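3 课程项目的实施过程

3.1 我们为什么选了抽屉

先交代一下背景。我在 Cimville 带一门机器人实践课,课程项目的名字叫 Estine,是第一届学生投票选出来的(我当时投的是另一个,输得很惨)。这门课没有教材,也没有期末笔试,学生从开学第二周起分组,每组领一个任务,一直做到 12 月的公开演示。这一节我想把其中一组的过程写细一点,他们的任务是“开抽屉”。

听上去很无聊对吧?学生一开始也这么觉得。别的组分到的是叠毛巾、倒水、摆餐具,听着都比拉抽屉体面。可是做过双臂操作的人大概都有体会,抽屉是个挺折磨人的东西:把手细,行程受约束,手指稍微偏一点就滑脱,力给大了整个柜子跟着走。我自己读书的时候在一个类似的任务上耗掉了一整个冬天,所以把它放进任务清单,多少带点私心。

这一组一共八个人,Colm Brennan 是组长。他们之前都上过运动学的先修课,但只有三个人真正写过控制代码,其余的人是从建模和数据整理那边转过来的。我本来担心分工会失衡,后来发现担心得有点多余,因为最先卡住大家的是场景,控制那边的活儿还排在后头呢。

3.2 仿真环境的搭建

课程用的仿真平台是我们自己攒的,叫 Grillel,底下的物理引擎是现成的,上面一层任务接口由历届学生接力写下来,风格之混乱可想而知。Grillel 里有一个房间生成器,墙面、地面、家具的外观都可以随机替换。第一版的时候,学生把所有随机项全关掉了,理由很充分:先让机器人在一个干净的白房间里学会再说。

结果他们确实很快就在白房间里学会了。然后换一面墙,成功率就塌了。我记得那天 Colm 把曲线投到屏幕上,房间里安静了好一会儿,接着有人小声问能不能演示的时候也用白墙。不能!

于是他们回头重做场景,这一次把随机化全部打开,还额外加了两条自己定的规则。第一条,柜面上必须放东西,种类不限,哪怕和任务毫无关系。第二条,抽屉面板的颜色各自独立抽取,不许四个一样。第二条当时引起了不小的争论,有同学觉得现实里没有这样的柜子,训练出来的策略会偏;也有同学认为正因为颜色乱,策略才会去看把手和边缘的几何关系。我没有表态(其实我偏向后一种),让他们两种都跑,用数据说话。

3.3 遥操作数据的采集

示范数据靠人来采。操作者戴上头显,以机器人的第一人称视角控制左右两条手臂,每次从随机的起始姿态出发,到抽屉拉开设定的距离为止。采集的规矩写在一张纸上,贴在设备柜门内侧:每人每次连续操作不超过 12 分钟,到点换人;失败的轨迹不删,单独存一个目录;备注栏不许空着。

最后这一条执行得最差。我翻过那些备注,“还行”出现的次数多得让人心碎。不过也有写得特别认真的,有位同学几乎每条都会记下自己当时先看的是哪只手,后来分析视线和动作的先后关系时,这些备注帮了大忙。

整个学期下来,可用的轨迹一共 1,052 条。这个数放在大型研究里不算什么,但对一门课来说我已经很满意了,毕竟每一条都是学生课余时间一点点攒出来的。数据清洗用的是 Strazds 脚本,名字的由来我问过几次,每次得到的答案都不一样,我就不问了。

清洗时最麻烦的是遮挡。第一人称视角有个老问题,机器人自己的身体和手臂会占掉画面里很大一块,手指越靠近柜子,把手就越容易被挡住。学生一开始想把视点抬高,试了两天,发现抬高以后远处看得清楚了,可手指和把手之间的相对深度变得更难判断,操作者普遍抱怨“摸不着”。最后视点基本退回原位,改在策略输入里加上关节状态,让模型在看不清的时候还有别的依据。

3.4 一个典型的接近阶段

我在课上讲评时最爱用接近阶段的画面,因为问题都集中在这里。图 1 取自随机化场景,左手在柜前,右手在柜子右侧,两条手臂都已经进入视野,灰色的机身占住了画面底部。

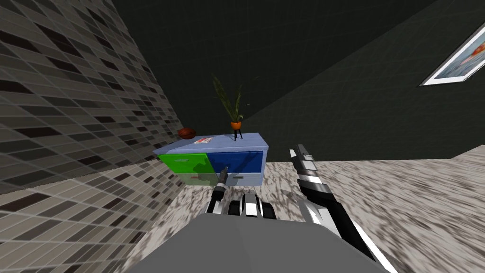 阅读时间:11 分钟

图 1 随机化场景中的双臂接近阶段(Grillel 仿真渲染,第一人称视角)。

讲评的时候我通常先让大家找把手。银色的小把手横装在右下方那个抽屉上,而左臂伸出的那根细长手指,指向的是左下抽屉的正面和把手附近的区域。很多同学第一眼会去看绿色和蓝色的两块面板,颜色实在太抢眼了,这恰好就是上面那场争论的核心。柜面上的篮球模样的棕色球、盆栽和小卡片,都属于第一条规则要求的“无关物体”。

我们围绕这类画面讨论过一个很具体的问题:右手该待在哪里?早期的示范里,大家习惯让不干活的那只手随便停着,于是模型也学会了“随便停着”,有时停得离柜子太近,抽屉一拉出来就撞上了。后来采集规范里补了一句,空闲的手要留在抽屉行程之外。补完以后重新采了一批,操作者觉得别扭,说像是吃饭时有人不停提醒你把胳膊肘放下去。但碰撞确实少了,这一点在日志里看得很清楚。

至于颜色的争论,两种设置最后都跑完了。面板颜色独立抽取的那一组,在没见过的墙面和地面上掉得更少;颜色统一的那一组,在训练分布之内略好一些。两边同学都觉得自己赢了,我也就没有再裁决。需要说明的是,这两组实验各自只换了有限的随机种子,训练时长也没有完全对齐,所以我不想把话说得太满。下一届如果还有人愿意接这个题目,我希望先把这两件事补上。

3.5 学生的反馈

项目做完以后我和每位组员都单独聊了一次,没有问卷,就是坐下来喝杯茶。Colm 说他最大的收获是学会了看失败的轨迹,以前他只盯着成功的那些。另一位同学讲得更直接:她以为自己会在写代码上花掉大半时间,最后多半时间都在和队友争论什么叫“拉开了”。这句话我特别喜欢,后来就把成功判据单独列成了一次课,放在第三周,抽屉拉开多少才算数,由学生自己先写下来再动手。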